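Session 2: choosing a pair of bowls

Right, last time we got as far as cups and mugs, so now we're on to my favourite bit, bowls! I could happily talk about bowls all morning (Mali Jarman, who took this course before me, did exactly that).

The exercise is simple. Pick 2 bowls from the shelf that aren't a set, put them side by side and tell me why they get on. Look at the rim first, then the depth, then the colour inside, as that's what you see when you're eating. Please don't start with the pattern, I know it's tempting.

A few words we'll use: the lip is the very edge, the well is the hollow, and scalloped means a wavy edge, a bit like a pie crust. Shallow bowls suit salads and pasta, deep ones are kinder to soup. For porridge I want a deep one that holds 600 ml, and I won't be argued out of it.

My own go at it, for you to pull apart: 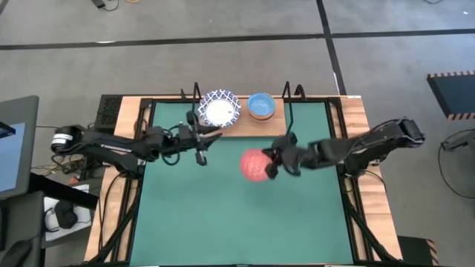

Fig. 1. Scalloped and shallow on the left, smaller and deeper on the right.

I like the plain white inside next to the light blue one, and the blue on both ties them together. Glenys Pugh thinks the tan band on the small one spoils it. Write me half a page on who's right and bring it to the next session, with your own pair if you can carry them!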